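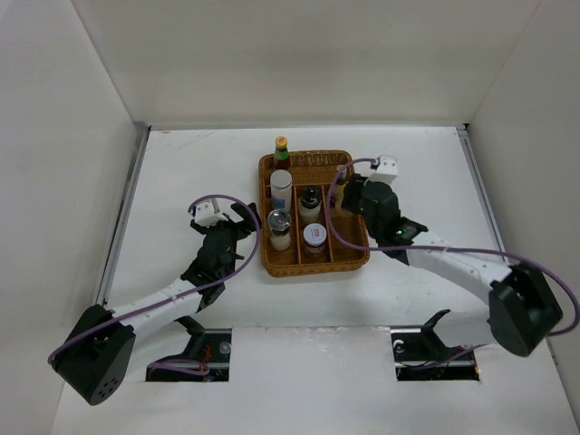
Quando liguei à Nusrat Cheema ela estava a tentar convencer a filha mais nova a dizer "boa noite" ao avô em panjabi, e por isso a nossa conversa começou com uns cinco minutos de atraso e muita gargalhada ao fundo. "Desculpa, isto aqui é sempre assim", disse-me. "Ela percebe tudo, tudo, mas responde em inglês, a malandra!"

A Nusrat dá aulas de panjabi em Kestville, aos sábados de manhã, numa sala emprestada pela biblioteca. Eu conhecia-a só de nome (uma amiga minha de Feltover tem lá o filho) e andava há meses com vontade de falar com ela, até porque em minha casa a história é parecida, só que com o português. O meu mais velho diz "avó" e pouco mais.

Perguntei-lhe como é que tudo começou e ela foi logo para trás, para a infância. Chegou a Kestville em 2000, ainda na primária, e a professora pediu aos pais que deixassem de falar panjabi em casa. "Disse-o com boa intenção, acho eu. E os meus pais obedeceram, coitados, num inglês aos bocados. Havia jantares em que ninguém dizia nada. O meu pai, que era o homem mais engraçado da rua, ficou calado durante anos."

Fiquei um bocado sem saber o que dizer. Ela riu-se e mudou de assunto, mas depois voltou lá sozinha: "Só voltei a ouvir as piadas dele quando fui com ele visitar as irmãs. Eu já era adulta. Pensei: mas quem é este senhor?"

As aulas abriram num mês de outubro, com duas alunas, e uma delas era a sobrinha. Agora há crianças, adolescentes e até uns quantos pais que se sentam lá atrás a fingir que estão a ler o jornal e que copiam tudo para o caderno! A Nusrat não usa manual. Tentou um, detestou-o, e guarda-o na bagageira do carro. Prefere canções, receitas, listas de compras, mensagens de voz das tias. "As tias são o melhor material que existe. Falam depressa, interrompem-se, ralham. Quem entende uma tia zangada entende qualquer pessoa."

E a escrita? Aí ela suspira. Há famílias que querem o gurmukhi, outras o shahmukhi, e a discussão aquece. Ela ensina os dois alfabetos, um em cada período, e quem não gosta que venha na mesma pelos bolinhos (palavras dela).

O que a preocupa mais é o que acontece por volta dos doze anos, quando os miúdos começam a ter vergonha. Contou-me de um rapaz, o Bassey, como lhe chamam os colegas pelo apelido, que nem sequer tem família panjabi. É vizinho de uma aluna, veio uma vez por curiosidade e ficou. "Olha, os outros viram-no a esforçar-se com os tons e passou-lhes a vergonha num instante. Ele pronuncia melhor do que alguns primos meus!"

Quis saber se ela acha que a filha vai acabar por falar. Fez-se silêncio do outro lado, e depois ouvi-a tapar o telefone e chamar a pequena. Houve uma negociação qualquer que não apanhei. "Diz que só fala se for para pedir gelado", explicou-me a Nusrat. "Por mim, serve. Já lhe ensinei a palavra para morango."

As inscrições para o próximo período fazem-se na própria biblioteca, ao balcão, ou com a Nusrat no fim da aula.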